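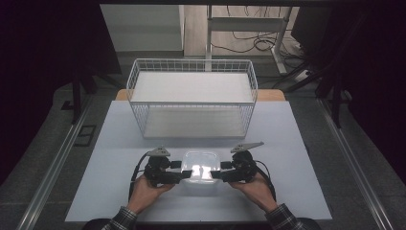 According to Reet Sepp, the fault was first taken for tiredness of the operator. In her view, given in the review meeting at Teltalmont, a person who holds two grippers for a whole session will sooner or later press harder with one hand, and the recordings should be cleaned of such moments before anybody looks for a broken part. We did not share this view at the beginning, and we share only a part of it now. The present section explains why.

Figure 1. Two-handed hold of a lidded plastic container with the hand-held grippers. One finger pad bears on each side of the container.

4.2 Loss of grip in two-handed lifts

The task named "tub to basket" asks the operator to take a light container between the two grippers, lift it and put it into a wire-mesh basket (Figure 1). Each gripper closes on nothing by itself in this task. The container is held only by the pressure of the left gripper against one side and the right gripper against the other, so the hold exists only as long as both hands push in the same line. We chose the task for this reason. It cannot be learned from one hand alone, and an error in the timing between the two hands should be easy to see in the result.

The policy was trained on 3222 recorded lifts and then run on the two-armed robot at our Desbridge site. In 134 of the robot runs the container fell during the first part of the lift. The falls were not spread evenly over the runs. They came in groups, and between the groups the robot worked without any trouble for a long time. In nearly all of them the container turned in the hold before it fell, with the right side going down first. Azucena Alvarado noticed this turning on the second day and wrote it in the run log, but we gave it no weight until later.

Our first explanation was the surface of the lid and walls. The plastic is smooth, and a small change in the finger pads could be enough to lose the hold. We cleaned the pads and repeated the runs. The falls continued. We then raised the closing force on both arms, which made the matter worse: the container was now pushed out of the hold with more speed, and in one run it left the work surface and hit the guard panel. After this run Eifion Mathias stopped the robot, and the higher force was not used again. No person was inside the guarded area at that time. We report the event anyway, as the force limit in the controller had not been reached and therefore gave no warning.

The cause was found in the recordings and not in the robot. The position of each hand-held gripper is stored with its own time stamp, and the two streams are joined afterwards by the Grorevlow software. When one stream lost its connection for a short moment, the software filled the missing part by repeating the last known position, and then continued without correcting the clock. From that point to the end of the recording, the right hand was late against the left hand. The delay was small — in most recordings 5 frames — and it could not be felt by the operator, who of course had both real hands on a real container. A person watching the replay at normal speed will also not see it.

For tasks with one hand the delay has no effect. In the two-handed hold it means that the left pad is shown to move before the right pad gives its answer. The policy learned both patterns, the correct one and the late one, and it seems to have chosen between them by small differences in the starting place of the container. This would explain the groups, because the container was put back by hand and often stayed near the same place for many runs. We did not test this last point directly.

Sepp's remark about the operator was not without ground. When the recordings with a lost connection were removed, some uneven lifts remained, and these come late in the sessions. They did not lead to falls in the repeated runs, but the container was tilted when it reached the basket. Sessions are now divided by 2 pauses.

Three changes were made in the recording procedure. Both streams now take their time from one clock. A gap in either stream marks the recording as unusable, and the mark cannot be removed by the operator. The controller also compares the force on the left and right arm during the lift, and opens both grippers slowly if the difference stays large. The limit for this difference was set by Laimutė Baranauskienė from the runs with falls, and it is suited only to light and empty containers. For filled ones a slow opening may itself be a danger, and we have not solved this.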